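布拉斯特索普社区图书馆阅览桌更新项目 中期进展报告
报送：瓦尔茨卡公共文化基金 报告期截至三月

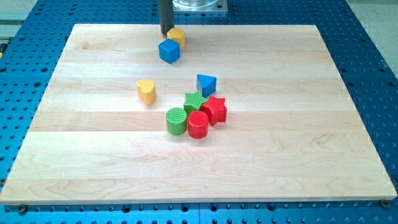 瓦尔茨卡方面在读过上一期简报后来信，问桌面为什么不直接用贴面板，价格能低不少，工期也短，换坏了也不心疼；信里还说，资助方并不反对实木，只是希望看到一笔账。这个问题放在前面答复。

贴面板我们用过。馆里现有的旧桌就是贴面板，边角起皮，水渗进去以后鼓包，修不了，只能整张换。实木拼板可以打磨重涂，一张桌面按馆里的使用强度，中间磨一两次，还能继续用。采购价确实高，但旧桌的钢架大部分完好，这次只换桌面，不换架子，省下的钱补了差价。按目前的合同，桌面部分没有超出批复预算。详细比价表随财务附件另报。

一、总体情况

项目获批内容包括三项：更换一层和二层阅览区桌面，调整座位间距，增设轮椅可用座位。报告期内第一项完成过半，第二项完成一层，第三项刚开始。原计划三月底前一层全部交付，实际还差靠北窗的一排，原因见第三部分。

一层阅览区在施工期间没有闭馆，采取分区围挡的办法，每次只占用一个区。读者意见主要集中在上午的噪声，我们已把拆装时间改到开馆之前，也就是早上九点前完成，改后投诉明显减少。

二、已完成的工作

1. 木料采购与加工。拼板由埃格尔木作承接，选用浅色枫木，长条胶拼。合同规定板料到厂后先在车间存放平衡，再刨平、拼接、砂光。首批桌面验收时逐张检查平整度和胶缝，有两张因端部轻微翘曲退回重做，费用由承接方负担，重做后的桌面已经送到并安装。

2. 表面处理。原方案写的是硬质清漆，后改为硬蜡油。清漆耐磨，但局部划伤后必须整面重做；硬蜡油可以局部修补，馆员经过简单培训就能自己处理。改动事先书面报备过，基金项目联系人已回复同意。桌边统一倒小圆角，儿童区圆角加大。

3. 钢架检修。旧架拆下后重新紧固，更换脚垫，掉漆处补漆。有几副架子的横撑焊点开裂，由埃格尔木作转请焊工处理。这一项原预算没有单列，从不可预见费中支出。

4. 座位调整。一层原来的座位排得过密，读者起身要请旁边的人让位。调整后取消了靠柱子的一排，主通道放宽。座位总数有所减少，我们同时把二层走廊利用起来，添了四个单人位，配了台灯和插座。

5. 旧桌面处理。旧贴面板不能再做家具，一部分裁成书架隔板的垫板，其余交由回收点处理。处理单据已归档。

三、遇到的问题

第一是供货。冬季木料到货比合同约定的晚，加工随之顺延，靠北窗一排的桌面因此没有赶上三月的安装。承接方已书面说明新的交货安排，并同意按合同条款减收一部分加工费。

第二是湿度。图书馆一层冬季采暖时空气很干，新桌面装上后最初几周有轻微收缩，固定件处出现松动。检查发现，首批安装用的是直孔螺丝，没有给木料留伸缩余地。现已全部改为长圆孔连接件，松动的桌面逐张重装。后续批次从一开始就按新办法安装。这个问题本应在设计阶段考虑到，是我们疏忽，今后类似项目会在图纸审核时加一项检查。

第三是电源。二层部分座位下方的地插位置与新的桌架横撑冲突，需要移位。电工报价高于预期，目前正在与布拉内克电气商量只移冲突最严重的几处，其余改用桌侧线槽。

四、经费使用

本期拨款主要用于木料、加工和安装。截至报告期末的主要支出如下，单位为欧元：

木料及拼板加工 3000
表面处理材料及人工 1749
钢架检修、连接件更换及安装 2076

以上三项均有合同和发票。长圆孔连接件的更换费用已包含在第三项内，没有另外申请追加。地插移位尚未发生支出，待报价确定后再报。

五、使用情况与读者反馈

报告期内，馆里在服务台放了意见簿，也在借书处口头征询。常来的老年读者多数认为桌面比以前亮，看报纸不费眼，但有几位提出下午阳光照进来时反光，希望装窗帘。我们试着在南侧窗户挂了浅色卷帘，效果可以，是否推广到整层，等夏季日照更强时再看。

备考的学生更在意插座和座位间距，对桌面材质意见不多。有读者反映新桌面放热水杯后留下白印，经测试，硬蜡油面在完全固化之前对热和水比较敏感，我们在新装的桌上放了提示卡，并在服务台备了杯垫。已经出现的白印由馆员打磨补油，基本看不出来。

儿童区的反馈以家长为主，集中在圆角和桌高。桌高沿用旧架，没有调整，家长提出低龄儿童坐着偏高，我们打算另配几把可调高度的椅子，费用从馆内日常经费列支，不占用项目资金。

六、下一阶段安排

1. 完成一层靠北窗一排的安装，随后开始二层阅览区。二层仍采用分区施工，拆装安排在开馆前。

2. 轮椅可用座位。初步选在一层入口右侧和二层电梯口旁，桌下净高需要重做一副架子，图纸已请埃格尔木作核算。定稿前会请几位使用轮椅的读者到现场试坐，再确定尺寸。

3. 馆员维护培训。内容包括日常清洁、局部打磨、补油和连接件检查，由承接方派人讲一次，馆里整理成一页纸的操作说明，贴在工具柜内侧。

4. 湿度监测。在一层和二层各放一只湿度计，每天开馆和闭馆时各记录一次，数据连同桌面检查记录一并附在结项报告里。

七、需要基金方面确认的事项

一是靠北窗一排交付延后，请同意将一层的完成节点相应顺延，总结项时间不变。二是地插移位若超出不可预见费余额，请允许在表面处理一项的结余内调剂，具体数额在布拉内克电气正式报价后另函说明。三是下次现场查看的时间，建议放在二层第一个区装完之后，届时新旧桌面可以对照着看。

附件：比价表、合同及发票复印件、退回重做桌面的验收记录、读者意见摘录。

布拉斯特索普社区图书馆 项目组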